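# Card payout is £175 short of the till report, where do I look?

Posted 20/03/2018 in Taking payments > Card readers and payouts

I run the counter at Hrynyshyn, a coffee shop in Vestotstead. We moved to Gradex for card payments at the start of the month and use the Stokurico till app on a tablet, paired to the reader.

The till report for our last market day says card sales of £1,802.00. The payout that reached the bank was £175 less than that. I know there's a fee, but the fee on that amount should be nowhere near £175. Every other day so far has been out by what I'd expect and I haven't worried about it.

What I have tried:

- Logged out of the till app and back in, then ran the report again. Same total.
- Checked the bank for a second smaller payment the day after. There is one, but I took it to be the next day's sales.
- Rang the bank. They said they only see what Gradex sends them.

The reader did lose its connection for a while in the morning and showed an orange light, but it went on taking cards. One customer also had a refund of £24 on a birthday cake order that had been paid for the week before.

Is the money lost, or is it just somewhere else? I have to give the figures to our bookkeeper and don't want to put down the wrong number.

Tamer Boutros

## Reply 1 (marked as helpful)

It is unlikely to be lost. The till report and the payout cover different things and yours will probably come together once you put the right two reports side by side.

The till report counts sales by the time they were rung up. The payout counts them by the time Gradex received them, with fees and refunds already taken off. On a quiet day those nearly match. On a day when the reader has been offline they can be a long way apart.

I would do it in this order.

1. Sign in to Gradex in a browser. The phone app leaves out the column you need.
2. Go to Payouts and open the one for your market day. Download it as a spreadsheet.
3. Add up the column headed Gross. Ignore Net for now.
4. Take that away from £1,802.00. What you have left is sales that aren't in this payout.
5. Open the next payout and sort it by Taken at. Any sales stamped with the market day's date belong in your missing amount.
6. Look for a line with a minus sign. Your £24 refund should be there. It comes out of whichever payout is going through when you press the button, even if the original sale was weeks ago.
7. Add up the Fee column last and see if everything meets.

The orange light is most likely your answer. When the reader has no connection it stores payments and sends them later, and anything sent after the cut-off goes in the next day's payout. So the second payment you saw at the bank may be part market day, part the day after.

One thing to be careful of: stored payments can be declined when they are finally sent. The till will still show them as paid because it was told so at the time. In the Gradex list they have the status "Not collected". If you find any of those, the money isn't coming unless the customer pays again, and your bookkeeper needs to know which ones they are.

You can limit this. In Stokurico go to Settings, then Reader, then Offline payments, and set a maximum for a single sale. Ours is set at £100 and I would put it lower for a coffee shop. You can also turn it off, and then people have to pay cash or wait while the connection is down.

For the bookkeeper, put down gross sales from the till for the day, then the fees and the refund as separate lines. Don't put the payout amount down as sales. It understates your takings and hides the fees.

Blagoje Begović

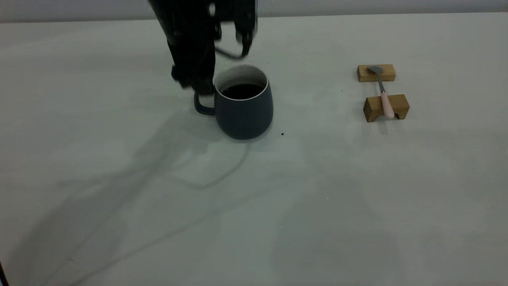
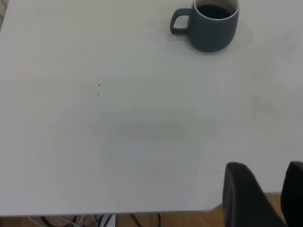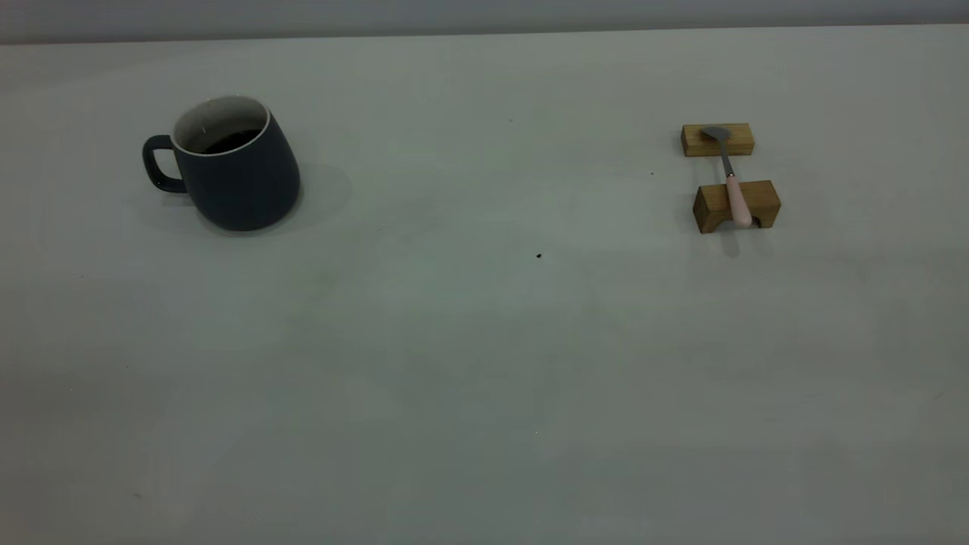 ## Reply 2

had the same, it was tips. if tips are switched on in the reader but not in the till they go in one report and not the other. check that

## Follow-up from Tamer Boutros

Thank you both. I did the spreadsheet.

Tips are off in both places, and I think tips would have made the payout bigger, so that wasn't it.

The Gross column was short of the till by £121.70. In the next payout there was a run of sales stamped with the market day's date, all from the time the light was orange, and they came to £115.10. The refund was there as well, with the minus sign, and the fees made up £29.30.

That left £6.60, and there were 2 payments marked "Not collected", one of £3.80 and one of £2.80. I have written those off. I have no way of knowing who they were and it isn't worth the time.

So, in case someone else has the same question:

| Item | Amount |
|---|---|
| Sales sent late, in next payout | £115.10 |
| Fees | £29.30 |
| Refund | £24.00 |
| Not collected | £6.60 |
| Total | £175.00 |

The offline limit in our till had no figure in it at all, so I've set it to £20. I have also asked whether the cut-off can be moved later on market days. Gradex support say it can be changed once per account and that it takes effect from the next payout, so I am going to leave it until June when our hours change anyway.

Does anyone know if the browser report can be emailed automatically? I can only find a download button.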